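Pitside Forums > Home and Storage > Sleeve folders or boxes for small flat stuff?

18 posts in this thread

rilo_t
Thursday, October 12, 2023
I have 940 trading cards and a pile of ticket stubs from the skate park days, mostly Skatelville events. Everything is in shoeboxes right now. I want to be able to look at them without digging. I'm deciding between folders with clear sleeves and flat card boxes with dividers. Budget isn't a big problem but shelf space is. What do people use and what would you not buy again?

MaihiMarket
Boxes. I have 1,217 cards in boxes and they take up one short shelf. The same number in folders would fill a bookcase. Folders look nice but most of what you're storing is plastic and air.

Nikau Mahuika
Depends how often you look at them. I had boxes for years and never opened them. I moved the good ones into Riline sleeve folders in June and now I go through them every week or so. The rest are still in boxes. You don't have to pick one.

dovetail_99
Agree with Nikau on splitting it up. Stubs especially. Stubs curl in a box unless they are packed tight, and if they're packed tight you bend corners getting them out.

MaihiMarket
I've never had a stub curl. Put a piece of card stock behind it.

dovetail_99
Then you're adding thickness to every stub, and the box isn't saving much space anymore. Also thermal paper stubs fade no matter what. Scan those first.

rilo_t
Thanks. Most of the stubs are thermal, so I'll scan them this weekend. For the folders, is there a difference between the book type with fixed sleeves and the ring type? The book ones are cheaper where I live.

Nikau Mahuika
Fixed sleeves lie neater and there are no rings to dent the inside cards. The downside is you can't add a page in the middle. If you sort by year and then find a missing year, you're moving everything down.

halfpipe_hal
I'd go rings. Fixed ones crack at the fold. I had two of them go on me, both the cheap kind from a grocery store. Once the fold goes you can't swap the page out.

Nikau Mahuika
Mine haven't cracked. I don't bend them back past flat though. What I would check is the seams. The line where the two layers are sealed together should be even all the way down. If there are gaps, the sleeve opens up there later.

halfpipe_hal
That's fair. Mine were overstuffed too – 4 cards to a sleeve in places. Still prefer rings.

kettle_and_co
One more vote for fixed. I go through mine on the dining table, with a green plastic tub for whatever I'm sorting. A table works better than a lap. On a lap the pages slide around and the small stubs fall out of the top. 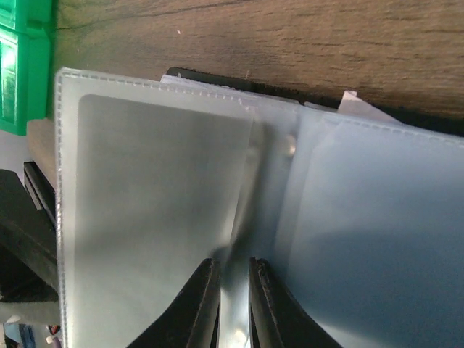
rilo_t
Do I need to leave the sleeves open for a while before putting cards in them?

dovetail_99
Only if they smell strongly of plastic when you unwrap them. In that case stand the folder up with the pages fanned out for a couple of days, out of the sun. If the smell is still there after that, return it and buy polypropylene. Avoid vinyl, it sticks to print over time.

MaihiMarket
Vinyl is the one thing we all agree on. I pulled a few cards out of old vinyl pages and the ink stayed behind on the page.

halfpipe_hal
Same here. Lost a good one that way.

rilo_t
OK, I've ordered one fixed folder for the cards I like best, polypropylene. Everything else goes in a divided box. If I run out of room I'll try rings for the second one and report back on which holds up. The stubs will wait until the scanning is done.

Nikau Mahuika
Good plan. Leave the last couple of sleeves empty – you will find more cards once you start going through the shoeboxes.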